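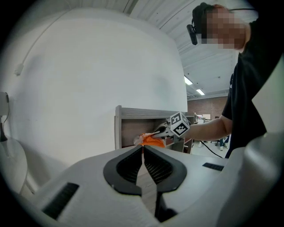
3.2 Open shelves and the problem of the soft item

Of all the places where people in our study put things away, the low open shelf was the one they talked about with the most affection and used with the least consistency. We had expected the closed cupboards to be the interesting part, with their hidden heaps and their doors that have to be leaned on, and we set aside a good deal of time for them. Yet when Anikó Szűcs and Andor Fekete sat down in February to read through the first batch of household diaries, it was the open compartments that kept coming up, and it was nearly always the soft items that caused the trouble. A plate has one obvious way of sitting on a shelf, and a book has two or three, but a cloth will take whatever shape it is given. The orange cloth in Figure 4 is a fair picture of the moment we mean: it is crumpled, its pale corner hangs at one side, and it is being held just in front of the lower opening of a grey-brown wooden unit. A cloth at that point can still be folded, rolled, draped or simply let go, and the diaries suggest that most people settle the matter right there, at the mouth of the shelf, and seldom earlier.

Figure 4. A crumpled orange cloth held in front of the lower opening of a wooden shelving unit.

Our diary keepers lived in Rarkville and in the smaller settlement of Gál, and between them they wrote 1,419 entries about putting something away at home. Of these, 919 concerned a soft item of one kind or another: dish towels, dusters, scarves, pillowcases, a great many single socks, and one much-loved picnic blanket that turns up so often in one household's pages that we came to look forward to it. We coded each entry for the kind of storage (open shelf, drawer, closed cupboard, basket or hook) and for what the writer said had been done to the item beforehand. The coding was carried out by Lacey Dunmore and Fulgencio Prieto, working separately and then comparing notes over several long afternoons, and where they could not agree the entry was read aloud to the rest of us until we could.

The first thing to say about the open shelf is that it is public. A drawer forgives a great deal, as one keeper in Gál put it, and a shelf remembers everything. People who cheerfully stuffed towels into a drawer told us that they would fold the same towels for a shelf that visitors might walk past. Height matters a great deal here, though. A shelf at eye level was treated almost as a display, with folded edges turned to the front (the "nice side," in the words of several writers), while a compartment near the floor was treated much more like a drawer that happened to have lost its front. One has to bend or crouch to see into a low compartment, and the inside is often dark even in a bright room. We read 110 entries in which a writer described placing a soft item in a low compartment by feel alone, pushing it toward the back with one hand while holding something else in the other.

The second point concerns folding, which we had at first treated as a simple yes or no. This was a mistake, and we are grateful to Zoltán Bakos for talking us out of it before the second round of coding. Between the crisp square and the loose heap there is a wide and well-populated middle ground. Writers spoke of cloths that were "folded once to be polite," "half rolled," or "squashed but flat." We ended up with a scale of five steps, which we call the Ellix scale after the street where the project had its first office, and which runs from a free heap at one end to a squared stack at the other. Most items on low shelves fell at the second step, gathered into a rough bundle and pressed down with the palm.

It would be easy to call this carelessness, and a few of the keepers did apologize for themselves in the margins. We would rather take a kinder view. A cleaning cloth that will be wanted again before supper gains very little from being squared, and the bundle has real advantages: it can be grabbed without looking, it does not topple its neighbors, and it fills an awkward corner very well. The same households folded their tablecloths with great care, and one of them kept a tablecloth pressed between two sheets of card. What looks untidy on the shelf may be quite a sensible sorting of effort, with the care going where creases would matter.

The shelf does have to be deep enough, of course. In the shallower units the bundles tended to creep forward and spill over the front edge, and several writers had added a small box or tray to hold them back. We return to these home-made fixes in Section 3.4, after a look at baskets.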